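Notebook, October. Grammar attribution, continued

Back on the Filali grammar. The claim I was asked to check is the one that keeps getting copied from one reference page to the next: that the little Greek primer in the Filali collection was put together by an émigré teacher for his own pupils, and that our copy comes straight from his classroom. I don't believe the second half and I'm getting shaky on the first.

What we have: 98 leaves, paper, one main hand plus a later one in the margins. 24 lines to the page for most of it, dropping off near the end where the scribe got tired or was running short of paper. No title page. The name everyone relies on is in a note on the first leaf, and the note is in the later hand. So the whole attribution hangs on somebody who wasn't there.

Read the old catalogue entry again this morning. It says "undoubtedly autograph". No reasons given. I've learned to slow down at "undoubtedly".

Ran the transcription through Plumano overnight to compare wording against the other primers we have keyed in. It gives a similarity score out of 1000 and a nice coloured bar. I'd trust the bar more if it hadn't given a high score to two texts that share nothing except the standard verb table. Every primer of the period has that verb table. Took it out and ran it again, and the match with the teacher's known work fell to the middle of the pack. I have kept both runs in the project folder, so please don't delete the first one just because it looks better.
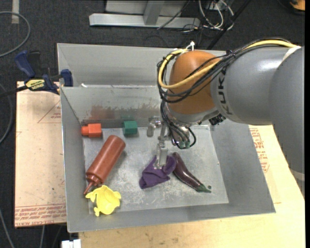 Grey metal bin, six loose items in it, KUKA arm reaching in.

Next, the spelling. The case for a single author leans on a handful of odd spellings said to be his habit. I went through the first 20 leaves by eye and marked every one. Most are the ordinary mistakes of anyone writing Greek by ear, where several vowels had come to sound the same. They turn up in letters, in receipts, in everything. A couple are stranger and might mean something. A couple is not much to build a life story on.

Paper: the Muvine lab report calls the watermark "consistent with" the accepted date. Fine, but it is also consistent with a good stretch on either side, and the report says so itself in a footnote that has never been quoted as far as I can find. Need the beta-radiograph again, the scan on the drive is too dark to measure the chain lines. Ask for the original, not another copy of the copy.

After lunch: looked at the biography side. The usual story has him leaving home as a boy, captured, ransomed, teaching in one city after another, then leaving his books to the town that took him in. Parts of that are probably right. But the earliest version I can trace is a funeral speech, and a funeral speech will say what it likes. The ransom isn't in anything written while he was alive. It first appears two generations on and by then it has a sum attached. Later writers round the sum up.

The Jullon edition deals with this by printing the story in full and adding "according to tradition". That covers a lot of sins. Their family tree also has him tied to a noble house through his mother, on the strength of a shared surname and a seal that has since gone missing. Wrote "source?" beside it in pencil on our working printout (the printout, not the book).

Where I've got to, for whoever picks this up:

The text of the primer could be his, or a pupil's notes, or a compilation from two or three teachers. I can't rule any of them out yet.

The copy is not shown to be in his hand. The only sample to compare it with is a signature, and a signature is a poor guide to how a man writes a page of verbs.

The marginal hand is worth more attention than it's had. It corrects the Greek in places, and one or two of the corrections are wrong, which would be odd for a favourite student.

Still to do: collate leaves 21 on, get the radiograph, find out who first wrote "autograph" and whether they'd seen the thing. My guess is they hadn't. Also the shelf label has the old number on it and the box has the new one.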